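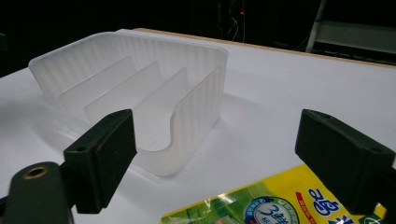 Yung-ching Poon schrieb uns nach dem ersten Ansatz, sie habe den Kohl viel zu zaghaft geknetet und am nächsten Morgen kaum Lake im Glas gehabt. Ob man dann noch etwas retten könne? Ja, kann man, und zwar ganz einfach, siehe Schritt 6!

3 Das erste Sauerkraut im Prindar

Jetzt wird es spannend! Glas, Gärdeckel und Glasgewicht „Moon“ sind gespült (Abschnitt 2), die Dichtung sitzt, und es darf endlich losgehen. Für den ersten Ansatz empfehlen wir schlichten Weißkohl ohne alles. Er verzeiht viel und schmeckt am Ende so frisch und knackig, dass die meisten gleich den nächsten Kopf kaufen.

Sie brauchen:
fast 640 g Weißkohl, geputzt gewogen
Salz ohne Rieselhilfe, 2 Prozent vom Gewicht des Kohls
eine große Schüssel
eine Küchenwaage, die Gramm anzeigt

3.1 Ansetzen

1. Zwei äußere Blätter abnehmen und beiseitelegen. Den Strunk herausschneiden.
2. Kohl fein hobeln, in die Schüssel geben und wiegen. Salz abwiegen und darüberstreuen.
3. Kräftig kneten, bis der Kohl glasig wird und beim Zusammendrücken Saft aus der Faust läuft. Das dauert — und macht richtig Spaß, wenn man mal drin ist.
4. Den Kohl in kleinen Portionen ins Glas füllen und jede Lage mit der Faust oder dem Stampfer festdrücken. Den Saft aus der Schüssel dazugießen.
5. Ein Kohlblatt zuschneiden, auflegen und das Glasgewicht Moon mit der gewölbten Seite nach oben daraufsetzen.
6. Steht die Lake nach zwölf Stunden noch nicht über dem Gewicht, 300 ml Wasser mit 6 g Salz aufkochen, vollständig abkühlen lassen und so viel davon auffüllen, bis alles bedeckt ist.
7. Gärdeckel aufsetzen und handfest zudrehen.

Achtung: Den Deckel nie mit einer Zange oder einem Deckelöffner anziehen. Das Ventil kann sonst verklemmen, und im Glas baut sich Druck auf.

Hinweis: Oberhalb der Lake müssen drei Fingerbreit Platz bleiben. In den ersten Tagen steigt der Kohl gern noch ein Stück.
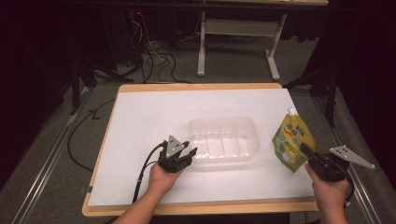
Durchsichtige Schale und Beutel mit weißem Schraubverschluss

3.2 Gären lassen

1. Glas auf einen tiefen Teller stellen, bei Zimmertemperatur und ohne direkte Sonne.
2. Fünf bis sieben Tage stehen lassen. Es blubbert, es riecht säuerlich, die Lake wird trüb: alles wunderbar!
3. Danach für zwei bis drei Wochen an einen kühleren Ort umziehen lassen.
4. Mit einer sauberen Gabel probieren. Schmeckt es Ihnen, kommt das Glas in den Kühlschrank.

Achtung: Bei pelzigem Belag in Grün, Schwarz oder Rosa den ganzen Ansatz entsorgen und das Glas auskochen.

Eigene Varianten (Kümmel, Wacholder, Apfel!) sammeln wir bei Hirnerport in Lendach mit Begeisterung. Im Rezeptbuch stehen inzwischen 1.331 Einträge.

Weiter mit Abschnitt 4: Gärdeckel reinigen und Dichtung wechseln.

Stand: 16. August 2023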